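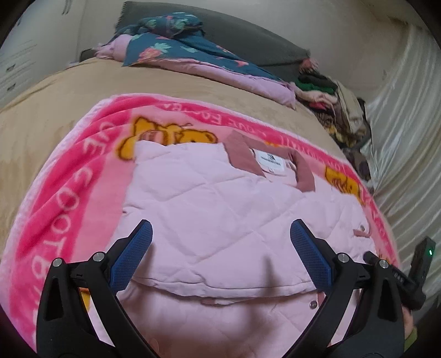
*Slide 1. Pale pink quilted jacket, mauve collar.*

**Quilting for people who hate pins — talk to the Enham group, Apr 20, 2018**

Hello, get settled, tea's at the back. (Wait for the door. It bangs.)

Leave slide 1 up while they find seats. Ask who's wearing anything quilted. There'll be a gilet or two at least, and Agnes Morrison will have her long green coat. Say: you all own some quilting already, even if you've never sat at a frame.

Then straight in. I started because I was cold. We'd moved to the house at Rarness with the single glazing, and my aunt Eleri Cadwaladr sent me a whole-cloth quilt her mother had made, and I slept under it for a winter before I looked at it properly. Whole-cloth means no patchwork, just one plain top and all the pattern in the stitching. Diamonds in the middle, a border of leaves, and one corner where she'd plainly run out of patience and done straight lines! I love that corner.

Pass the quilt round now. Clean hands please, and it comes back to me before the biscuits.

**The sandwich**

Top, wadding, backing. The stitching holds the three together and stops the middle wandering off into lumps. Point back at the jacket on the slide: big diamonds, soft puckers between the seams. A diamond grid is the friendliest pattern to start with. You mark one set of diagonals, then the other, and you're away.

Wadding: hold up the samples. Wool is lovely and forgiving. Cotton's flatter and heavier, and it shrinks, so decide whether you want that crinkled look before you buy it. Polyester is cheap and puffs up nicely. Don't get drawn into the bamboo question, Elis Pritchard will have views and we'll be here till nine.

**Marking**

I use a sliver of dried soap on dark cloth and a hard pencil, very lightly, on pale. TEST IT FIRST. Tell the blue pen story — the christening quilt, the hot iron, the lines that went brown and stayed brown. Nest Howells still has it on her spare bed and still points it out to visitors.

**Tacking (the pins bit)**

I don't pin. I tack, with long loose stitches in a grid, starting from the middle and working out. It's dull. Put the radio on. I did my last one on the floor of the hall in two evenings, and my knees have only just forgiven me, so if you've got a table, use it.

**Stitching**

Demo here, under the lamp. Short needle, thimble on, rock it. Everybody's first stitches are enormous. Go for even and let small come later. Lleucu Harries kept a tally on her last bed quilt and stopped at 2699 stitches, with one border done and the other three still to go. Pause for groans.

Somebody will ask if a machine counts. Yes! Walking foot, longer stitch, roll up the side you're not using. I do cushions that way and don't lose a minute's sleep.

**If there's time**

Old Welsh patterns — spirals, hearts, fans. Two books on the table, have a look but they're mine. Skip this if the quilt is still going round.

**Before they go**

Scrap bag by the door, take what you like. Workshop sheet needs names by the end of April, bring your own scissors and a bit of plain cotton. Urn off. Get the quilt back from Agnes.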